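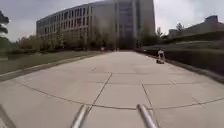 ## Changes to lunch and parking at Ravness

January 26, 2023

The ground floor cafe closed in December when its lease ran out, and a new operator has now signed on. Fuentealba will take over the space and expects to open once the kitchen has passed its council inspection. The counter will serve coffee and toast from 7 in the morning, with hot lunches from midday. The full menu isn't settled yet. We do know that there will be a soup each day through the colder months and that the old loyalty cards won't carry over. If you have a full card, hand it in at reception and you'll be given a voucher for one coffee.

Until the cafe opens, the kitchenettes on levels 2 and 5 are open to all tenants, including those on other floors. Please label anything you leave in the fridges with your name and your firm. The fridges are emptied at the end of each week and unlabelled containers go in the bin with their contents. The microwave on level 5 has been replaced. The one on level 2 still needs the door pushed firmly before it will start, and a new one is on order.

### Parking

Visitor parking is moving to a booking system run by Fastel. From the start of next month, visitors will no longer collect a paper permit at the desk. The person they are meeting will need to book a bay beforehand with the visitor's number plate. There are 15 visitor bays, the same number as before, and bookings can be made up to seven days ahead. A visitor who arrives without a booking can still use a bay if one is free, but reception will have to enter the plate by hand, so allow a few extra minutes.

Staff permits are not affected. If your plate has changed in the past year, send the new one to building management before the changeover, as the old paper list is being typed into the new system and errors are likely to come from there. Motorcycles still park along the rubbish enclosure wall and don't need a booking.

### Bikes

The bike cage has been full most mornings. Several of the bikes in it have flat tyres and a good layer of dust, and building management would like to know which ones are still in use. Orange tags have been tied to the handlebars of every bike. If yours has one, take it off. Bikes still tagged in five weeks will be moved to storage, where they can be claimed with a description or a photo.

### Moving in, moving out

Studis has taken the northern half of level 5 and will be fitting it out over the next two months. Noisy work is meant to finish by 9 each morning. The goods lift will be booked for their deliveries on some days, and a notice will go up inside the lift beforehand.

Ivana Herrera has taken over tenant enquiries at building management. Questions on anything in this item can go to her, either by email or at the office behind reception. Lost swipe cards are still handled by security at the front desk.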